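Mortgage Arrears Officer (2 roles) - Skulivari Home Loans, Hamilton ON

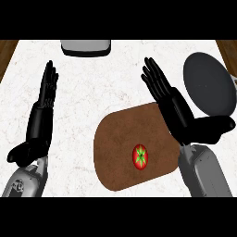

Posted 2022-11-12. Two full-time permanent seats on the arrears desk, Hamilton office, hybrid after probation. Start as soon as we can get you through the background check. Please read to the bottom before applying, the how-to-apply part matters and half of the last batch skipped it.

Who we are

Skulivari Home Loans is a non-bank mortgage lender. Residential firsts mostly, a small book of seconds, no commercial. Borrowers are largely self-employed, new to Canada or coming off a consumer proposal, so people the big lenders said no to, or said no to last year. 145 staff between Hamilton and the small Moncton office. Funding comes through brokers, we don't have branches and don't take deposits.

Rates have moved a lot this year and you don't need us to tell you what that does to somebody on a variable with a renewal coming. Call volume on the arrears desk is up since June. Hence two seats.

The job

You carry a file list. Early arrears to start (first missed payment up to 60 days), later stage once you know the book. Phone mainly, email and letters as well. You find out what's going on, work out what the borrower can do, write it up, follow it through.

Day to day:

Outbound calls to borrowers with a returned payment, inbound from borrowers who've had our letter
Payment arrangements within your authority, anything bigger goes up to the team lead with your recommendation
Deferral and re-amortization requests, collect the documents, check them, put the file together
Property tax and condo fee arrears, chasing municipalities and condo managers for statements
Home insurance lapses. More of these than you'd think
Talking to brokers who want to know why their client is upset
Notes. Every call, same day, in full sentences
Preparing files for outside counsel when it goes to power of sale (not often, and you'll have help)
Month-end arrears report, your portion

It isn't a script job. No dialler, no talk-time targets, no bonus on dollars collected. We do look at notes quality and whether arrangements hold.

Some of the calls are hard. People cry, people swear, people tell you about the divorce. You can step off the phones after a bad one, just tell the lead. There's an employee assistance line and a monthly session with an outside counsellor for the desk, optional but well attended.

The systems

Loan servicing is on Flerkex. Nobody applying will have used every part of it and that's fine, there is two weeks training. Document storage is Dirkska, which is being replaced next year, so you will learn it and then learn something else. Sorry in advance. Excel for the month-end, nothing fancy, if you can do a lookup and a pivot you are ahead.

What you need

Two years or more in one of: collections, mortgage servicing, mortgage underwriting, credit counselling, insolvency administration, a law office doing real estate or enforcement work
Comfortable on the phone for most of the day
Clear written English. Borrowers get your letters and sometimes a judge does too
Able to read a mortgage statement, a notice of assessment and three months of bank statements without someone beside you
Legally entitled to work in Canada
Credit check and criminal record check, both at our cost. A past bankruptcy or proposal doesn't rule you out, tell us up front

Nice to have

French, for the Moncton files
Punjabi, Portuguese, Arabic, Tagalog or Croatian, we have borrowers who'd be glad of it
Mortgage agent level 1, or the course finished and not licensed
Some idea how power of sale in Ontario differs from foreclosure elsewhere

No degree required. We dropped that two years ago.

Hours and place

37.5 hours a week. Core hours 9:30 to 4, the rest you arrange either side. One late shift a week to 8 pm, rotated, because that's when borrowers are home. If you do the late you start late. No weekends.

Office is downtown Hamilton, short walk from the GO. Elevator, accessible washroom on our floor, kitchen, bike storage in the basement. Parking is not included and is not cheap, look at the municipal lot before you assume.

In the office full time for the first 13 weeks. After that three days in, two at home, if you have a room with a door that shuts. We're strict on that one for privacy reasons. Laptop, headset and second monitor supplied. If your home internet drops out daily you'll be back in the office.

Pay and benefits

Salary $58,000 to $66,000 depending on experience. We'll tell you where you fall and why before the second interview so no one wastes an afternoon.

Health and dental from day one, employer paid for you, shared cost for family
RRSP match up to 4 per cent after probation
Three weeks vacation, four after your third year, plus the days between Christmas and New Year's
13 paid sick and personal days, one pot, no doctor's note for the first three in a row
Tuition back for the mortgage agent course if you pass
Transit pass at the group rate
Staff mortgage rate after one year, normal underwriting applies and the file is handled by someone outside your team

Probation is three months. Reviews at one month and at three, then yearly.

Where it goes from here

People have moved from this desk into underwriting, renewals and broker support. The present team lead started in early arrears. Can't promise a timeline. Most stay a couple of years before moving and we'd want at least one from you.

Recruiting

First screen for these roles is being handled by Kovačević Staffing in Burlington. They book the calls, we make the decisions. Any other agency contacting you about this posting isn't working for us. And no one, us or Kovačević, will ever ask you for money, a void cheque or your SIN before there is a signed offer. There have been fake Skulivari job ads going around on messaging apps. If you got one of those please forward it to us and then delete it.

Agencies, no calls please. We have one.

How to apply

Email a resumé and a short cover note, PDF or Word, to the careers address on our contact page. Subject line: ARREARS HAMILTON and your last name. No portal, no account to make.

In the note, one page at most, answer these. In your own words please, we can tell:

1. A time you had to tell someone no about money, and how it went
2. Why this side of lending and not sales
3. Your notice period, and any vacation already booked
4. Languages, if any besides English

Notes that don't answer them get set aside. Not being difficult, it's just that the writing is a big part of the job and this is how we see it.

What happens next

Short phone call with Kovačević, 20 minutes or so. Then an interview with the team lead and one person from the desk, video or in person, you choose. Then a paid half day in the office: you listen to recorded calls (names removed), read a made-up file and write a letter and a set of notes from it. We pay $150 for the half day whether or not we hire you. References after that, two, one of them a supervisor.

We'll reply to everyone who interviews. Can't reply to every application, there's only so many hours, but you'll get the automatic one so you know it landed. Check junk.

Applications are read as they come in and the posting comes down when both seats are filled, so don't sit on it.

Accommodation

If you need something adjusted at any stage of the hiring, say so in the email or to Kovačević on the call. Captioned video, a ramp entrance, extra time on the writing, questions ahead of the interview, all of that has been done before. It goes to HR and isnt shared with the interviewers beyond what they need to set it up.

We want applications from people who look like our borrowers, which is to say from all over. Indigenous applicants, newcomers, people with disabilities, people coming back to work after a gap, people over fifty who have been told they're overqualified. Foreign experience in lending or collections counts the same as Canadian experience here.

Couple of things people ask

Is it commission? No. Salary.

Do I have to knock on doors? No. We use an outside firm for property inspections and occupancy checks.

Can I be based in Moncton? Not for these two. There may be a bilingual seat there in the spring, send a resumé marked MONCTON and it'll be kept on file.

Part time? Not at the moment. Would look at a four day week after probation at adjusted pay, one person on the desk has it now.

I'm a Skulivari borrower, can I apply? Yes. Mention it. You just won't have acces to your own file.

Contract position? No, both permanent.

Questions that aren't covered go to the same careers address, put QUESTION in the subject line so it doesnt get filed as an application. Phone messages left at the main line for this will be slower, reception passes them along in a batch at end of day.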